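Heads You Lose

The hat people of Prillden have a storage problem, and it has a face

The first thing you learn about hats is that they do not want to be stored. A jumper will lie in a drawer until May and bear you no grudge. A hat put on a shelf starts leaning by teatime, and by the end of the week it has the posture of a man waiting for a bus that was withdrawn in the spring timetable.

I own 11 hats, which my family considers nine too many. I had been keeping them in a stack, largest at the bottom, on top of the wardrobe. When I finally took one down for a wedding it had a ring pressed into the crown and a brim like a poppadom. So I went to Prillden, where there is a Tuesday class for people like me, held above a shop called Wolach that sells ribbon, felt and very little else.

The class is called Keeping Its Shape. It costs 40 pounds, tea included, biscuits by negotiation. Suqin Guo has been teaching it for long enough to have strong views on tissue paper (acid-free, never coloured, and scrunched like you mean it). She trimmed hats for a living before she mended them, and she handles a ruined straw boater the way a vet handles somebody else's rabbit.

"You all buy the hat," she told us, "and then you give it nowhere to live."

Somewhere to live, in the trade, means a head. The best are wooden blocks, and a good old one will set you back more than the hat. Sterklow, the auction house at the bottom of the hill, had a set in its last sale with a guide price of 1080 pounds, and I am told they went for more. A woman in the class had driven 70 miles to bid on them and come home with a lampshade.

The rest of us make do with foam. Foam heads are light, cheap and faintly disapproving. They take a pin without complaint, so you can fix a veil or a bit of ribbon in place and walk round it for a while before committing to thread. They also turn up at the foot of the bed at three in the morning, when you have forgotten you left one on the chair, and take years off your life.

Suqin's rules for them are short. Put a cloth down first, something with a bit of pile, so that the base doesn't skate about and dropped pins have somewhere soft to land. Keep the front of the table clear, as that is where your elbows will be. Stand the head at the back until you need it. If the hat is loose, pad the crown with tissue. If the hat is tight, stop, and find a smaller head.
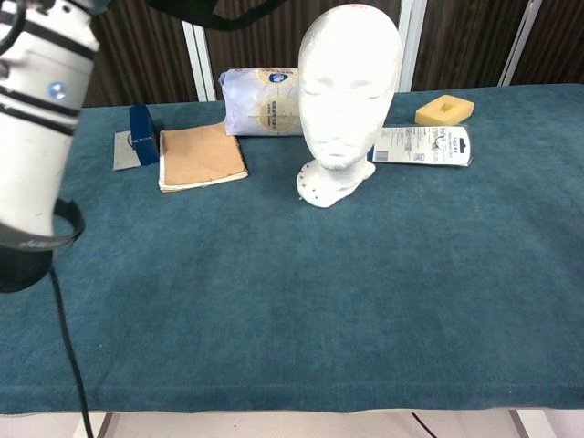 Yuen disagrees about the foam, and has done so at every class for a year: it's too narrow, it makes every brim sit low over the eyes, and anyone serious should stuff a pudding basin into a stocking and be done with it. Suqin let this go by like weather. There was, I noticed, a basin in a stocking on the windowsill, and it was wearing a rather good beret.

I steamed my wedding hat over a kettle while the argument went on. The trick is to keep it moving and coax the felt with your fingertips, a little at a time, then leave it on the head to cool for far longer than you have patience for. Mine came up reasonably well. The ring has faded to a sort of rumour, and the brim now dips on one side only, in a way I intend to describe as deliberate.

I bought a foam head on the way out and carried it home on the train in a bag that was slightly too short. The seat next to me stayed free all the way. It lives on the landing now with the wedding hat on. The other ten are still on top of the wardrobe, in two stacks instead of one, and I have been looking at pudding basins.

Keeping Its Shape meets upstairs at Wolach, Prillden. The next class is on Tue 15 July. Bring one hat, and no more than one grievance.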